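The Lump

Mareike Tiedemann had the arm in the computer before we had the arm in the shop, and for most of that winter it was the only arm we had.

The shop was the back half of the old Gunderach building in Nirnen, heated by one unit over the door that made a noise like somebody folding a canoe. We each paid our share, we each had a key, and by February we were the only two people using the keys. I'd joined to build a canoe paddle (I had the wood and everything!) and she'd joined to build what she called "a thing that hands you things." I finished the paddle. It was a terrible paddle. So I started pulling my stool over to her side.

What she had over there was a desktop computer with the lid off and a program called Gretent, which she'd mostly written herself. In it there was a room, and in the room there was an arm, and the arm picked up a lump.

I mean that's what it was, a lump. Brown, knobby, kind of creased. My first guess was a pastry from Altıntaş, the bakery across the lot, one of the twisty ones that's been left in the window too long. My second guess was a root.

"So what is it?" I said.

"It's what it's picking up," said Mareike, and she hit a key, and down came the gripper.
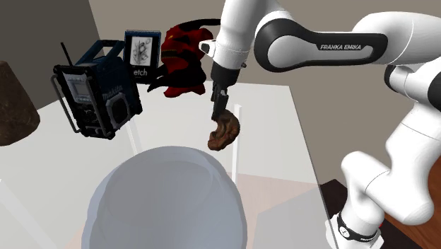 Render: Mareike Tiedemann / Gretent

I loved that room right away, I'll just say so. It had a Makita radio and a sketchbook and a red and black heap I decided was somebody's jacket, and she had a big frosted bowl thing set up close, and the arm would come swinging over with those two fingers and close on the lump. Then either it dropped the lump where she wanted or it didn't. When it didn't, the lump went off the table and kept going. There was a floor in there, but she hadn't told the lump.

"Three more," she'd say. It was never three more.

She kept a tally in pencil on the wall by the light switch, and I got to be the tally person, which I took more seriously than any job I've had with a paycheck. I learned the noises. One little grunt for a miss, two for a miss she thought was interesting. For a good drop she didn't make any noise at all, so I had to watch the screen, and that's how I came to know the lump so well. I could have drawn it for you with my eyes shut. It had a fat end and a thin end and it hung from the fingers a bit crooked, fat end down.

I asked her about it every few days. I tried being casual. I tried bringing over a bag from Altıntaş and laying the pastries out on the bench one at a time next to the monitor, like a police lineup. She ate the second one from the left and went back to typing.

"Ginger," I said.

"No, almond," she said with her mouth full.

"I mean the lump."

"Oh. Write down a miss."

The real arm was supposed to go on a real bench, and that was my part. She'd asked me, pretty formally, if I would build it. Two tables, one to stand the arm on and one for it to work over, and she wanted me to copy them out of the program. Fine, I thought, I can copy a table. Then she turned the view so I could get a look at it from lower down.

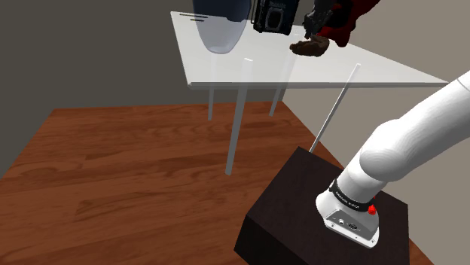 The white table over the brown one, arm at the right.

"Mareike," I said, "your table has glass legs and it's standing on my table."

"Yes."

"I can see through the top."

"I was trying something with the heights." She leaned in and squinted at it. "The brown one's nice, though. Could you do the brown one?"

I could do the brown one! I had a mental picture of it by then as clear as my own kitchen, that reddish grain running off toward the dark gray wall, and the black block the arm stood on. I did the block first to get my hand in. I stained it, didn't like it, sanded it, stained it darker. It took 5 coats before she came over, looked from the block to the screen and back, and set her coffee on it, so I knew it had passed.

The tabletop was slower. I glued up boards in the evenings while she ran the program behind me, and I'd call out over my shoulder, "Grunt?" and she'd say "Grunt," and I'd climb down and go mark the wall. We got to be very good company that way. I don't think we had a conversation with more than 2 topics in it the whole time, and one of them was always glue.

She hit 3,448 on the wall somewhere in there, tries I mean, with 3,087 of them good. She read me both numbers and then she went and stood outside in the cold without her coat. I didn't know if that was happy or what. I stayed in and wiped squeeze-out off a seam.

When she came back in she went to the metal cabinet, the one with her padlock on it that I'd figured was full of motors, and took down a coffee can. She shook it out onto my new tabletop, right where the finish was still tacky.

It was the lump. Same fat end, same thin end, same crooked lean to it. I knew it like you'd know a cousin at the airport. It was smaller than I had thought, and there was dust in the creases, which there never was on the screen.

"Well, pick it up," said Mareike. "One of us ought to."

So I did. I used two fingers, straight down from above, because I'd seen it done that way so many times that I didn't know another way to do it. It was lighter than I was ready for. I turned it around under the lamp, and I smelled it, and I knocked it on the edge of the block to hear what it would say, and I still could not have told you.

"Where'd you get it?"

"It was in the cabinet when I rented the cabinet," she said. "I thought it was yours."

The thin end had left a little dent in my finish. I got out the sandpaper and then I put the sandpaper back. She was already over at the wall with the pencil, looking for a clean spot to start a new column, and she wanted to know did that one count.

"Where was I supposed to drop it?" I said.

She looked around the shop for something, and came back with my hat.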